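Report of the Visit to the Divmont Laundry and Retail Training Hall

Prepared for members of the Carrasco Housing Services Association

1. Purpose of the visit

The Association was invited in February to visit the training hall at Divmont, which is operated by Jodari and prepares staff for work in residential laundries and small shops. The delegation wished to learn how laundry work is taught before the new shared laundry rooms at Carrasco are fitted out. The visit began at half past nine and lasted until shortly after one o'clock.

2. The laundry area

Members were received at the main entrance and given a short introduction to the hall, which is used by roughly 200 trainees a year. The group then proceeded to the laundry area, where dark grey front-loading dryers stand against a white wall. Each machine bears a white label, and the labels we examined were in Chinese with some English. Our hosts explained that trainees are expected to refer to a machine by its label at all times, both when booking and when reporting a fault.
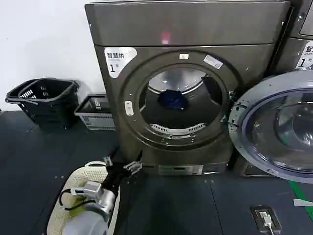
Dryer with a blue item in the drum and two plastic baskets on the floor beside it.

The baskets attracted considerable interest. At Divmont every load travels in a basket from the moment it is handed in, and nothing may be placed on top of a machine while it is waiting to be folded. Members from the older Carrasco blocks, where residents commonly leave bags on the floor, asked for the written procedure, and a copy has since been received.

There was also discussion of lint. The grille at the lip of the drum is brushed clean after every load, and the task is recorded on a sheet kept by the supervisor. Trainees are taught to look into the drum and feel along the inner wall before closing the door, as small items are easily left behind. The glossy front panels are wiped at the end of each session with a soft cloth. 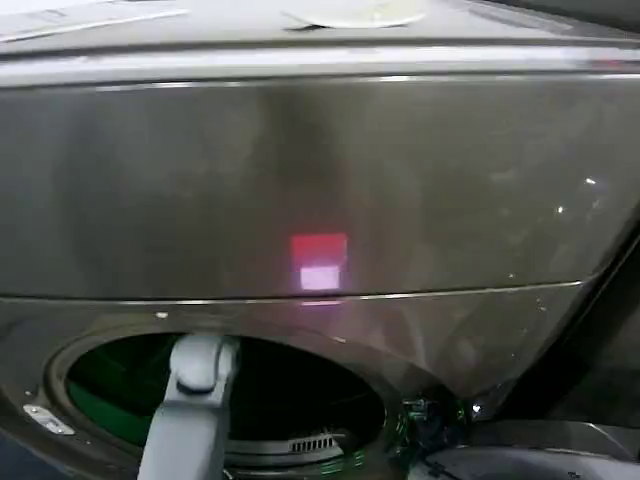
3. The shop area

After a short interval for tea, the group moved on to the shop area. The shelving was supplied by Neltex and is white, with wire sides through which the goods can be seen from the end of the row. Stock is arranged by type, with the clear containers on the top board and the orange-amber bottles in line on the tier beneath.

Our hosts stated that a full count of the area had been carried out before our arrival and had recorded 193 items. Trainees bring older stock to the front and turn each bottle to face the aisle.
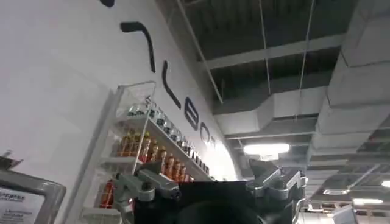
Several members remarked that the same discipline could be applied to the supply cupboards at Carrasco, which are at present restocked without any fixed order. The hosts advised starting with a single cupboard and keeping to it for a full month before extending the practice to others.

4. Matters arising

The Association has agreed to request places for 2 members of staff on the next laundry course at Divmont. The cost of additional baskets will be reported separately. Members who wish to consult the written procedure may do so at the Association's office during normal hours.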